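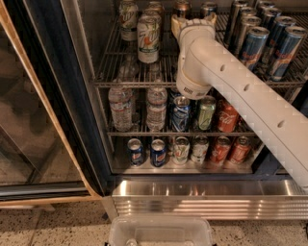 Bronwyn Hollis wrote in to ask whether she should teach her arm to open the cooler door or just prop the thing and be done with it, and my answer, Bronwyn, is prop it, at least for the first few months. Doors are a whole project of their own (the seal grabs, the hinge swings back, and you'll lose a weekend to it before you have picked up a single can). Get the picking right first and come back to the door when you're feeling brave.

We have been at our own fetch-a-drink build in the shared shop on Dollbridge since October, and I promised to write down the things that have saved us grief. They're in no particular order, I'm afraid.

Start with the top shelf. The arm can come in high and reach down with plenty of air over it, and you won't be scraping along the underside of a wire rack while you are still learning how wide your gripper really is. The middle shelf is harder and the floor of the cabinet is hardest of all, so leave those rows for later.

Wire shelves are lovely for cold air and miserable for skinny cans. A slim Red Bull can will find the gap between two wires and lean, and once one leans its neighbors go too. Angeliki Galanis cut us a thin clear mat for ours, with holes punched through so the cold still gets around, and I would do that before I touched a line of code.

Keep each drink in its own lane if you can bear to. We mix ours up on purpose now, 7UP next to Pepsi next to Coke, but we ran one kind only until we had 20 clean picks in a row, and I'm glad we did!

Squeeze less than you think. A full can will put up with a lot and a half-empty water bottle will not, so set your grip on the bottle and work up from there. If the fingers are slick, a wrap of rubber shelf liner does nicely. Change it when it gets grubby.

Put a plastic bin under the opening. Any clear storage bin from the closet will do, and you can see at a glance what has landed in it. Fold an old towel in the bottom or you'll be mopping soda out of the grout, which I have done more than once.

Wipe the cans down before a long session. With the door standing open on a muggy day they sweat, and a sweaty can slides. We also shut up the cooler for a good rest between runs so the poor compressor can catch its breath. Apostolos Alexiou keeps our log, and on the best day so far we logged 89 good picks before lunch and 86 after, the second lot with the mat in.

Label your joints, too. Masking tape and a marker is fine. When two people are shouting "the wrist, no, the other one" across a shop you will be glad of it.

Next time, cable ties, and Kyriaki's trick with the bread clips.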